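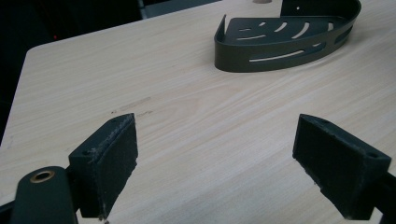 Posted by Wilden_Exports, 7/1/24, in Trade and Currency

Treatment of exchange losses on overseas receivables for a small exporter

Our company manufactures irrigation fittings and sells to distributors in Australia and, to an increasing extent, abroad. Two overseas customers now represent 44 per cent of our revenue. Both are invoiced in US dollars, although their own sales are made in local currency, and one of them has requested that we move to local currency invoicing from January onward.

The board has asked for a written position on the following matters. First, whether agreeing to local currency invoicing would expose the company to a loss between the date of invoice and the date of payment, and how such a loss should be presented in the monthly management accounts. Second, whether it is reasonable to seek a price adjustment clause in the distribution agreement in place of a hedge. Our payment terms are presently 60 days from bill of lading.

We do not have a treasury function. The bank has offered forward contracts in US dollars but has advised that it does not quote in the customer's currency. I would be grateful for replies from members with experience of similar arrangements.

Flistham Ledger

The exposure you describe would certainly arise. Under local currency invoicing, the receivable is recorded at the rate on the date of the transaction and retranslated at each reporting date while it remains unpaid. The difference is taken to profit or loss. In management accounts it is advisable to show it on a separate line beneath gross margin, so that the trading performance of the business is not obscured by movements in the rate. You should note that the same treatment already applies to your US dollar invoices, assuming your books are kept in Australian dollars, and it would be worth confirming that it has been followed consistently.

With regard to the adjustment clause, these are common in distribution agreements and are generally enforceable where the mechanism is clearly expressed. The clause should state the reference rate, the published source from which it is drawn, the date on which it is tested and the band within which no adjustment is made. In our own agreements the band is 5 per cent in either direction. Movement beyond the band is shared equally between the parties – a customer is seldom willing to carry the whole of it.

A clause of this kind protects future orders. It does not ordinarily protect an invoice already issued, and for those the practical remedy is a shorter credit period or a deposit on order. We ask for 15 per cent on confirmation from customers in markets where the currency is subject to controls.

You should also enquire whether the customer is able to obtain foreign currency and remit it promptly. A favourable rate is of limited value where the funds are held in a local bank pending approval. The agreement should record which party bears the cost of such a delay.

The above is general in nature and your accountant should review the draft wording.

Harance2

Keep it in US dollars. If they want local currency it is because they expect it to fall.

Bermúdez Freight Accounts

I concur with the first reply in most respects. One matter was omitted. Where a bank does not quote a forward in a particular currency, a specialist provider may offer a non-deliverable forward, settled in US dollars against a fixing rate. Minimum contract sizes apply and the margin required can be considerable for a smaller firm, so a written quotation should be obtained before the board meets.

Export credit insurance should be considered separately. Policies vary, but cover for delayed transfer of funds does not usually extend to a fall in the value of the currency itself. The exclusions ought to be read with that distinction in mind.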